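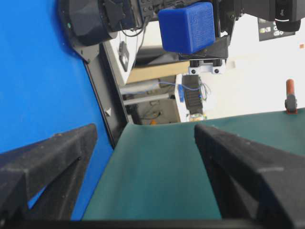 Nach zwei Jahren mit losen Skripten habe ich meine Datensicherung neu aufgesetzt. Auslöser war ein Restore-Test im September, bei dem 453 Dateien mit falscher Prüfsumme zurückkamen. Betroffen waren ausschließlich alte RAW-Dateien, die seit der Migration auf die zweite Platte nicht mehr gelesen worden waren.

## Aufbau

Quelle ist der Rechner Pavo, Ziel eine Platte mit Btrfs im Nebenraum. Dazu kommt eine verschlüsselte Kopie bei Lachlan Kerr, der im Gegenzug 700 GB bei mir ablegt. Gesichert wird mit restic, nachts um 02:15 Uhr, gesteuert über einen systemd-Timer:

```
[Timer]
OnCalendar=*-*-* 02:15:00
Persistent=true
```

`Persistent=true` holt einen verpassten Lauf nach dem nächsten Start nach. Mit cron musste ich das von Hand erledigen und habe es entsprechend oft vergessen.

## Aufbewahrung

Sieben tägliche, vier wöchentliche und zwölf monatliche Stände. `forget` läuft nach jeder Sicherung, `prune` nur sonntags – auf der externen Strecke dauert es sonst zu lange. Der Bestand umfasst derzeit 1.546 GB, davon mehr als 2.000 Ordner allein aus dem Fotoarchiv.

## Prüfung

Einmal pro Woche liest `restic check --read-data-subset=5%` eine Stichprobe zurück. Btrfs-Scrub läuft monatlich. Eine Warnung geht per Mail raus, wenn der letzte Stand älter als 36 Stunden ist. Den Hinweis dazu hatte ich von Octavian Nistor.

Offen ist noch die Ablage der Schlüssel. Momentan liegt ein Ausdruck im Ordner mit den Versicherungsunterlagen, eine zweite Kopie außer Haus fehlt.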